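An afternoon at the open day in Bulham

For a long time I wanted to see robots that are not behind a big yellow fence, and in May I finally got the chance. Kernach, a company in Bulham that builds small two-arm stations for training and research, opened its doors for one afternoon. I work in the packing department of a furniture parts company called Furow, so this was partly for my job, but I admit I would have gone also in my free time.

The bus from the station takes 21 minutes and then you walk along a road which has no sidewalk. If you go there another time, wear good shoes. The building looks like a place where you bring your car for repair. At the entrance they gave us a sticker for the jacket and a paper with the program, and the coffee was free, although it was finished before three o'clock.

They let us in by groups of 15. My group had to wait a little, so I read the posters in the corridor. One of them explained the history of the company, which started with repairing textile machines. I found this more interesting than I expected, since my mother worked with such machines for many years and I still remember the noise.

The first room was for the big arm, the one they sell to factories. It moved metal parts from one table to another. It was very fast and very exact, and after two minutes I had seen enough. I do not want to be unfair, it is a good machine. But we have something similar at Furow already, and everybody who works near it stopped looking at it long ago.

The second room was about software from a partner called Bayram. A young man showed on a large screen how a task is cut into small pieces: approach, close, lift, move, open. He spoke quickly and I lost him two times. What I kept from his talk is that a person first does the task many times by guiding the arms, and the program learns from these recordings. For one simple sorting task they like to have 1,000 recordings. Somebody in the group asked if it is boring for the person who guides. He said yes, very, and that they change the person every 90 minutes.

I asked him my own question, which I had prepared at home. In our packing department the screws and the small plastic feet come mixed in one box, and we separate them by hand. Could such a system do it? He did not say yes or no. He wanted to know how big the parts are, if they shine, and if they lie on top of each other. Shiny parts are difficult, he said, and parts on top of each other are difficult too. So our box is the worst case, I think.

The third room was the one I came for, and I stayed there until they asked us to leave. Here were the small stations, and you could stand close and watch the work.

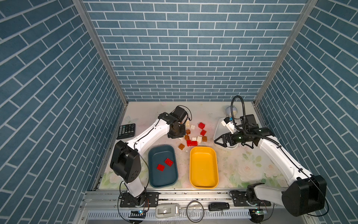 Mixed parts are the whole story of my working day, so I looked at the sorting task with different eyes than the other visitors, who mostly liked the movement of the arms. What interests me is the moment when the gripper must decide for one piece and leave its neighbors alone. With the toy blocks it is the same problem as with our screws, only more friendly: red, brown and cream all lie together in one loose pile, and a gripper has to come down from above between them. Two red ones were in the blue tray and the yellow tray had nothing in it yet. I noticed also how much of the pile is touching or almost touching. When I do this by hand I push the pieces apart with one finger and I do not think about it. I would like to know how one teaches a finger push to a machine, but the person at the station was busy and I did not want to disturb.

I also liked the flowered mat under everything. My grandmother had a tablecloth of this type.

Before leaving I took the price list. The small station costs less than I feared and more than my boss will want to hear. I have put the list on his desk with a short note, and I wrote on it that the parts in our box should first be spread out on a tray, by a vibrating plate or something like this. A colleague from maintenance believes we could build that plate ourselves from an old sieve. We will try it when the summer orders are out of the house.

Kernach will do another open day in autumn. The registration is on their page, and you should choose the early group if you want coffee.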